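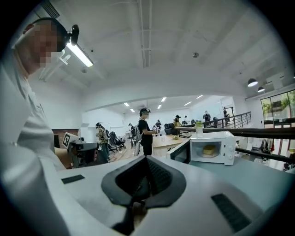 A sponge cake on the plate of a white microwave oven.

Publish the reports of police stops

By Chrysoula Triantafyllou

In Prullunville the police must write a short form each time they stop a driver or a person who walks. Last year the officers filled in 1741 of these forms. I know the number only because I asked for it in a letter, and I waited 25 days for the answer.

I do not write this against the police. Two times in my life I needed them at night, and they came fast. But a form that stays in a drawer does not help the officer who works well, and it does not help the person who believes he was stopped for his face.

The city council will say that it costs money. The clerk told me that a yearly report would take 20 hours of work. For me this is a small price for a town that has paid for new signs on every street. 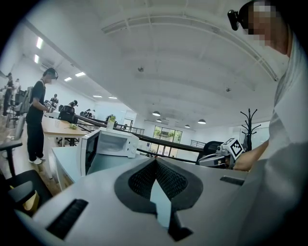 A person in a white shirt in a large open office space.

Some neighbors are afraid that the numbers will be read in a wrong way. It can happen. Then let the department write its own explanation next to each table, and let us read both. I would also like to see how many stops ended without any ticket, and in which streets they were made.

The council can vote on this before November. I have asked to speak at the meeting, and I will bring my letter with me.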